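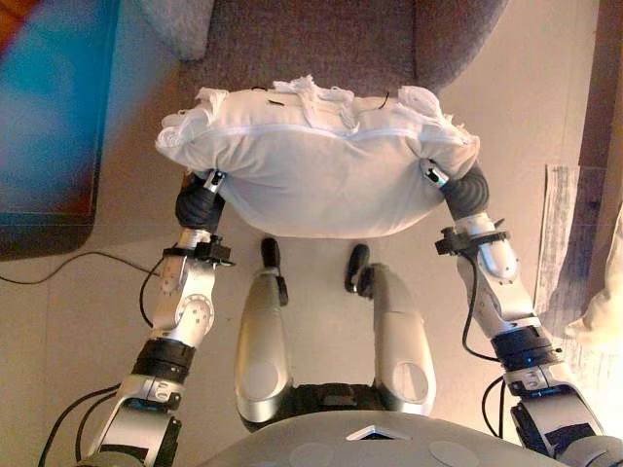

Robot with a pillow between its two grippers, armchair behind it.

Call for participants: Housekeeping staff and the robot in the room

Are you working in housekeeping, in a hotel, a holiday park, a care home or serviced apartments? Then we would like to speak with you.

Ilteck is a small research office that studies how work changes when machines come to a workplace. Since August we are following a trial at Zalwood, a company with serviced apartments, where a two-armed robot from Zinderel is being tested for simple tasks in the rooms. The cleaning at Zalwood is done by the staff of Hermans. Together they prepared 531 rooms in the first month of our study, and they have told us many things which were not in any plan. Now we want to hear also from people outside Zalwood.

What is the study about

Most reports about robots in hotels speak about minutes and costs. We want to know what the change means for the person with the cart. Who decides which tasks go to the robot? Do you get more rooms on your list because of it? Who is responsible if a guest complains? And is the work lighter for your back, or is it only divided in another way?
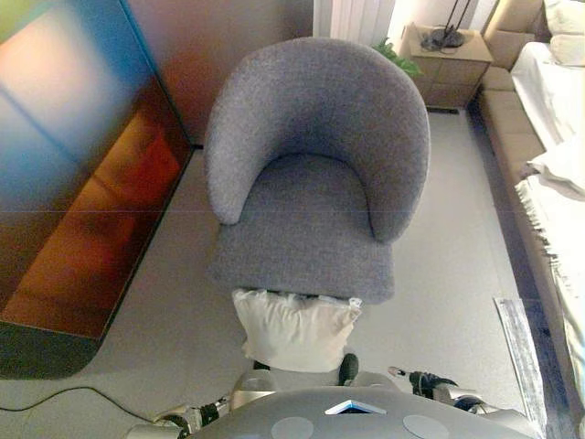
Small tasks are often the ones that the staff does not write down. A room attendant at Hermans told us that she never thought of "pillows and chairs" as a separate task before she was asked to leave it to the robot. She does it while she walks around the bed and looks if something is broken or forgotten. For the robot it is a task with a beginning and an end: a cream-white pillow at the front of a gray armchair, one gripper finger at its lower edge, and a blanket with a fringe on the furniture next to it that belongs to a different task again. We are interested in this difference. If you can explain to us how you go through a room, in which order and why, this is already very useful.

What we ask from you

You take part in one interview and one group session. The interview takes 40 minutes and can be done by telephone or at our office, before or after your shift. In the group session you walk through a furnished room together with other participants, you watch the robot at work and you say what you would do in another way. You may also say that the robot should not be there at all. We write down this opinion with the same care as the others.

You do not need to know anything about technology. You also do not need perfect English; we can arrange an interpreter if you tell us in time.

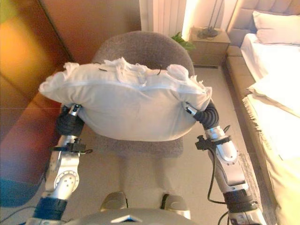 Who can take part

We look for 20 participants who
- are 18 years or older
- have worked in housekeeping for at least one year, full time or part time
- are working now, or stopped less than two years ago
- can come once to our office for the group session

Supervisors and planners are welcome too, but they have their own group session, so that everybody can speak freely. Persons who are employed by Zinderel or Zalwood cannot participate. Staff of Hermans are already in the first part of the study and do not need to register again.

What you receive

You receive 40 euros for the interview and the same amount for the group session. Travel costs by public transport are paid back when you show the ticket. Lunch is included.

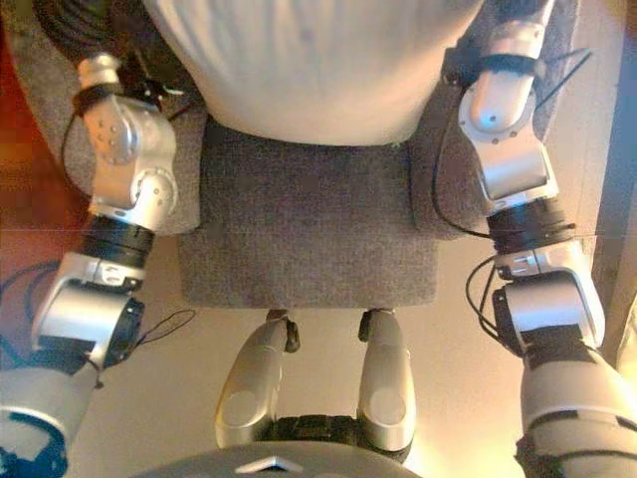
View down on the armchair seat, with one robot arm at each side.

Your privacy

Your employer will not be informed that you take part. We do not use your name or the name of your workplace in the report, and the sound recording is deleted after the interview is typed out. You can stop at any moment without giving a reason, and you keep the payment for the parts which you have done.

How to register

Please write a short message to Hilde Geerts at Ilteck, with your first name, your kind of workplace and the hours at which we can call you. She is in the office until 16:30 and calls back in the evening if this is better for your shift. If you have colleagues who do not read English easily, please tell them about this call.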